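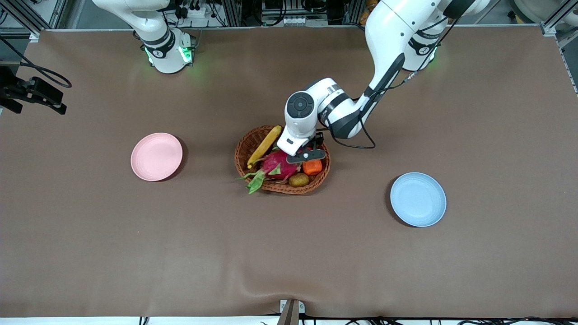 Robot Handling, Week 5: Sorting Fruit Onto Plates

Hello again! This week is the fruit basket task, and I'll admit it's my favourite of the term. These notes cover what you need before you come to the bench, so please read them on the bus or wherever you do your reading.

The job sounds tiny. One arm reaches into the basket, picks up an item and puts it on either the pink plate or the blue one. Your group decides the sorting rule (Zalell group went for "long things left" last time, which I rather liked) and writes it down before anyone touches the controls.

A few things I keep repeating:

Start with the banana. It's long, and the gripper has to turn to meet it across the middle — come at it along its length and you'll be there all afternoon.

Leave the dragon fruit till last. Those leafy ends stick out over the rim and they catch.

Only one arm moves at a time. Park the other near the far edge, and check its cable before you start as well.

Each group gets 6 tries. Log every one on the Lulis sheet, including the bad ones (especially the bad ones!). Last year's classes logged 494 tries between them and 368 ended with the item on the right plate, so don't be glum if yours wobble.

Sheets go in the Kettler folder by 23/09/2022. Next time we swap the plates over and run it all again.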